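Nuvon Bench Cell, dual-arm
Configuration and planning page

Overview
Product data
Budget worksheet
Site preparation
Spares

The Nuvon Bench Cell is a two-arm workstation for light wet-lab handling: moving test tubes in and out of racks, positioning beakers, and working near a manual pipette on its stand. It is sold as a configured unit through Hudis and is meant for labs that already own their glassware and racks and want to keep using them.

This page covers what to settle before requesting a quote. Reach drawings and the electrical sheet are supplied separately.

What the quote covers

Two arms with wrists, two parallel grippers, gripper cables, one controller, mounting hardware, and installation at a single site. The quote does not cover the bench, glassware, pipette stands, tube racks, or any change to the room. Freight is listed on its own line. 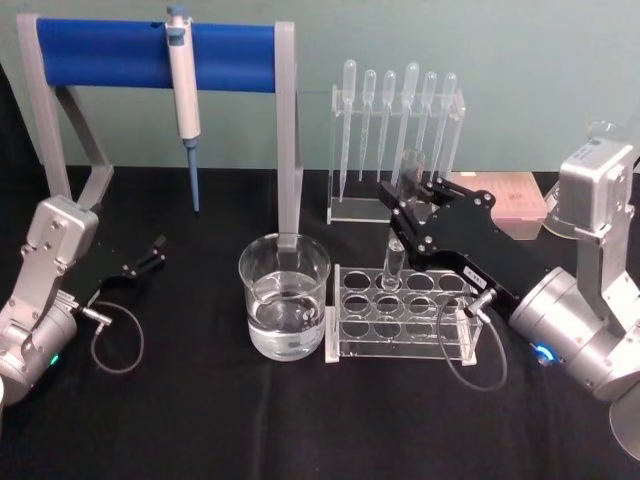

Gripper selection should be made per arm. The standard parallel finger set suits round glass up to 40 mm in outside diameter. Larger vessels need the wide set, part 206, ordered as a pair. Mixed orders are accepted: one arm with standard fingers, the other with wide. Fingers can be changed on site with a hex key, but the arm must be taught again afterward, and that time belongs in the labor estimate.

Racks

Measure the racks in daily use before ordering. Hole spacing matters more than hole diameter. If two fingers cannot pass between neighboring tubes, load every second position or change the rack. Clear racks are acceptable for taught positions. Buyers planning to add camera guidance later should budget for an opaque set as well, as clear plastic and clear glass are hard to separate against a plain background.

Bench and clearances

Bench top: level, rigid, able to carry both arms at full extension.
Rear clearance to wall: 15 cm minimum, measured from the back of the tallest fixture.
Surface covering: permitted if flat and fixed at the edges. Cloth should be pulled tight before teaching.
Liquids: keep open vessels away from the cable connectors.

Cable routing

Each gripper cable leaves the gripper at a connector and needs a free loop long enough for full wrist rotation. Do not tie the loop to the arm. Check that it clears rack corners and beaker rims through the whole motion, at low speed, before the first run with liquid. Replacement cables are stocked by Hudis under the same part number for left and right. 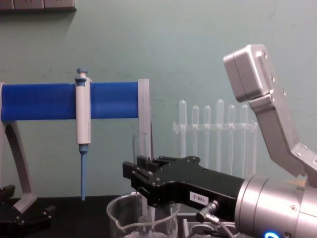
Budget lines often left out

Robles, the integration contractor used for most Hudis installations, asks buyers to enter the following before the purchase order is raised:

Teaching labor, per procedure
Spare finger set, one per arm
Spare gripper cable, one per cell
Breakage allowance for glassware during commissioning
Annual inspection, from the second year
Staff time for safety sign-off

Markos Pappas at Robles reviews the completed worksheet and returns it with comments. A worksheet without a written procedure attached will be sent back. The procedure may be short, but it must name every vessel, its size, and its starting position.

Lead time

Standard configuration: 9 weeks from purchase order. Wide finger sets ship with the cell if ordered together. Orders placed after May are scheduled into the following installation period.

Reference site

The Braltska teaching lab runs one cell in the standard configuration. Site visits are arranged through Takumi Takagi, applications desk, Hudis. Bring rack dimensions and one sample of each tube type.

Related items

Wide finger set, pair (206)
Gripper cable
Bench mounting plate
Controller shelf bracket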